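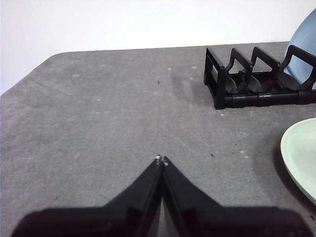 Sonilero Film Response Collection

Data card and README, version 13

Summary

The Sonilero Film Response Collection contains 3,424 short written responses to feature films, gathered from members of film discussion circles and prepared for research on how general audiences write about what they watch. Each response concerns one film and was written by one person after a screening. The collection covers 103 films, most of them dramas and literary adaptations, with a smaller group of documentaries and animated features.

The collection is maintained by the Safavi Film Library. Questions about content should be directed to Glenys Tamihana, collection editor. Questions about licensing and access should be directed to Nathalie Bergeron, rights and permissions.

Contents of the distribution

responses.csv: one row per response, with the full text and all fields listed under Fields.
films.csv: one row per film, with the year of release, country, running time and original language.
themes.txt: the list of theme labels and their definitions.
changes.txt: changes made since the first release.

All files are encoded in UTF-8. The two tables are joined on film_id.

Fields

response_id: unique identifier. Identifiers of withdrawn responses are not reused.
film_id: identifier of the film discussed.
text: the response as submitted, apart from the edits described under Preparation.
viewing: first, repeat or unknown.
setting: group screening, home or unknown.
ending_discussed: yes or no. A value of yes means that the text reveals the outcome of the story.
themes: zero or more labels, separated by semicolons.
language_note: filled in when the writer stated that English was not a first language.

Source of the responses

Responses were submitted on a one-page form distributed at the close of each screening or by mail to members who had watched at home. The form asked a single open question: "What did this film leave you thinking about?" No minimum length was set. Writers could return the form at once or at the next meeting of their circle, and the collection does not record which they chose.

Responses submitted through Prornetti, the library's former online form, are included where the writer gave permission. Prornetti limited entries in length, and a number of those texts end abruptly. They have been left as received.

Preparation

Handwritten forms were transcribed by library staff. Spelling was preserved, including the misspelled names of actors and characters. Names of private persons, addresses and telephone numbers were replaced with a bracketed label. Paragraph breaks follow the original where they could be determined.

Theme labels were assigned by two readers working separately. The label set has 30 entries, among them grief, family duty, memory, faith, exile and growing up. Where the readers disagreed, the editor made the final decision, and the separate labels were not retained. Users who require a measure of agreement between readers will need to label a portion of the texts again.

Version 13 corrects the film_id of responses that had been attached to a remake instead of the earlier film of the same title. It also adds the setting field. Analyses based on earlier versions should be rerun if they compare films by year of release.

Intended use

The collection is suitable for the study of informal criticism, for teaching, and for the testing of methods that group or summarize opinion texts. It contains no star ratings, and the library advises against deriving a ranking of films from it.

Known limitations

Members of film circles are not representative of the public. Films shown in the autumn program received far more responses than those shown in summer. Horror and action films are nearly absent. Several writers contributed over many seasons, and their habits of phrase may be noticeable in small samples. Writer identifiers are not released.

Some responses discuss bereavement or illness in personal terms. Instructors should review texts before assigning them.

Access and terms

The collection is distributed through the Zekosent repository for noncommercial research and teaching. Redistribution of the full text requires written permission. Brief quotation is allowed with the response_id.

Writers may withdraw a response at any time. Withdrawals are applied each March, and users are asked to replace their local copies when a new version is issued.

Suggested citation

Tamihana, G., and Bergeron, N. Sonilero Film Response Collection, version 13. Safavi Film Library.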